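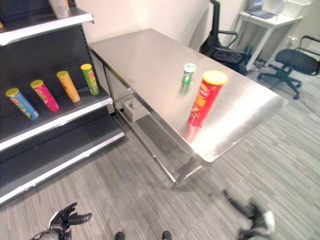 Steel table, shelving unit and the red can, from the head camera.

Minutes of the software meeting, Trudunbridge
Jun 6, 2021

Chair: Hường Triệu
Minutes: Thư Bùi
Apologies: the Ferkach office, who sent written comments (taken under item 3)

1. Welcome and last minutes

Hường thanked everyone very kindly for giving up part of a Sunday, and said she would try to keep things moving so that we could all get home for supper. The last minutes were agreed with one correction: the planner is called Giáp, with the accents, and the minute-taker is sorry for having left them off, particularly as she was the one who asked for them in the first place.

2. Perception

We spent a good long while on the steel table. The bright patch near the front corner is still being picked up as an object from certain head angles, and the reddish reflection just under the tall can makes the fitted cylinder come out longer than it should. Thư has tried masking anything below the table plane, which cures the long cylinder nicely but also loses the bottom edge of the real can when the plane estimate is a little high. There was a friendly disagreement over whether to cover the table with a cloth. Hường would much prefer to leave it bare, as the shops Havholm wants to work in are full of shiny surfaces, and the feeling of the meeting was with her.

The small green can further back gave us less trouble than expected. Its depth points are sparse, so the detector now waits for 3 matching views before it passes a pose on to Giáp. Everyone was pleased with this and it will stay in.

Thư also asked that labels be kept separate from shape in the object list. The cans on the middle shelf come in several colours and lie at a slant, and the tracker has been swapping their identities whenever a hand passes in front. Agreed.

3. Planning

Giáp is returning arm paths within 300 milliseconds for the table, which is lovely, but paths to the leaning cans are another matter. The shelf edge above is treated as a solid slab with a very generous margin, and the planner gives up far too early. Ferkach wrote to suggest trimming the margin for the fingers only and leaving it alone for the wrist and forearm. We all liked this, and Hường asked that it be a setting in the config file and not one more number buried in the code.

Foot placement beside the table leg was raised again. The leg is missing from the floor map whenever the head is tilted up, so the map needs to remember it for longer. No firm view on how long, and we rather ran out of steam.

4. Control

The new wrist controller is merged. Fingers now open before the arm begins its reach, and the second arm holds its own target in place of copying the first one's timing. There are 38 old tests still written for the previous interface, and Thư has bravely offered to go through them.

5. Tooling

The log viewer now lines up head images with joint readings, and several people said warm things about it. A request for a button to jump to the last failed plan was noted.

6. Actions

Thư: separate label and shape fields; old controller tests.
Hường: finger margin setting, with Ferkach.
Both: write up the 2 options for the floor map before next time.

7. Any other business

Havholm would like a fuller demonstration in December. Hường will reply to say yes, with thanks, and ask how much shelf they have in mind.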